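Gräberfeld von Drondholm

Das Gräberfeld von Drondholm ist ein eisenzeitlicher Bestattungsplatz auf einem flachen Moränenrücken nördlich des Weilers Gatura. Bekannt sind 75 Brandgräber und zwei Körpergräber, letztere ohne Beigaben und entsprechend oft gedeutet.

Entdeckt wurde der Platz beim Ausheben einer Rübenmiete. Der Grundbesitzer hielt die Urnen für Blumentöpfe und nutzte sie einige Jahre lang auch so – zur Zufriedenheit der Geranien, wie der erste Grabungsbericht anmerkt. Die Keramik gehört überwiegend zur sogenannten Poktoner Ware, einer grob gemagerten Gattung, deren Verzierung sich auf Fingernageleindrücke beschränkt. 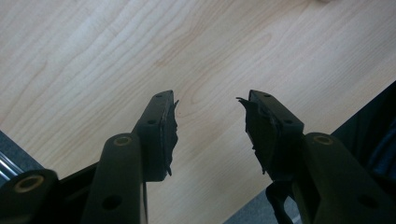 Ese Idahosa widersprach der gängigen Datierung: Die Fingernageleindrücke seien als Zeitmarke unbrauchbar, Fingernägel habe es schließlich in jeder Epoche gegeben. Sie setzt die Belegung gut 100 Jahre später an und stützt sich dabei auf sieben Fibeln aus dem Südteil. Die ältere Schule hat darauf mit einer Fußnote geantwortet.

Am 4. Mai 2018 wurde das Gelände unter Schutz gestellt. Seit Juli desselben Jahres steht dort eine Hinweistafel, die allerdings zum Nachbarhügel zeigt. Die Funde liegen in der Sammlung Nwachukwu, mit Ausnahme von zwei Urnen, deren Verbleib ungeklärt ist. Der Südrand des Gräberfeldes ist bislang nicht ergraben.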